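Cellosmont Food Court: who is supposed to clear the tables?

brurner_regular
October 10, 2020
They put up signs in August asking us to bus our own tables. I'm not convinced it changes anything. One lunch for one person leaves a tray, a liner, cups, a flyer, wrappers and a bottle with drink still in it.

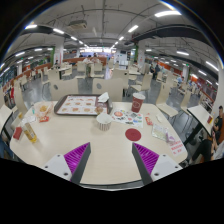
And where does it all go? The station by the escalator has 2 holes, both marked TRASH. I asked at the Brurner counter and got a shrug.

Cavura
Stack it on the tray and walk it over. It takes 20 seconds. I don't buy that this is hard.

brurner_regular
Twenty seconds if you leave the drink in the bottle. Try finding a place to pour it out.

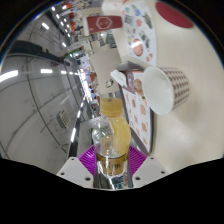

The restroom sink is on the other side of the building, and I'm not hiking there with a tray. So it goes in the bag half full, the bag leaks, and somebody has to mop. Some improvement.

Marty
Disagree with both of you. My order, every time:
1. Cap on tight, bottle off the tray first. It's the thing that tips.

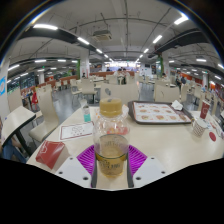

2. Paper and wrappers on the liner, fold it over once.
3. Cups inside each other. Sealed ketchup goes home with me.

Cavura
Step 3 is how you end up with a drawer full of ketchup. Why not leave it for the next person?

Marty
Would you eat a packet you found on a table? I wouldn't.

brurner_regular
Still nothing about the liquid, I notice. And what about the coasters? Do those stay or go back to the counter? The sign doesn't say.
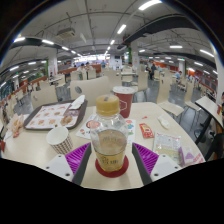

Bottle on one of the dark red coasters.

Cavura
Stay, I think. I've never seen anyone carry one back.

Marty
I always took mine back. Now I wonder if they wanted it.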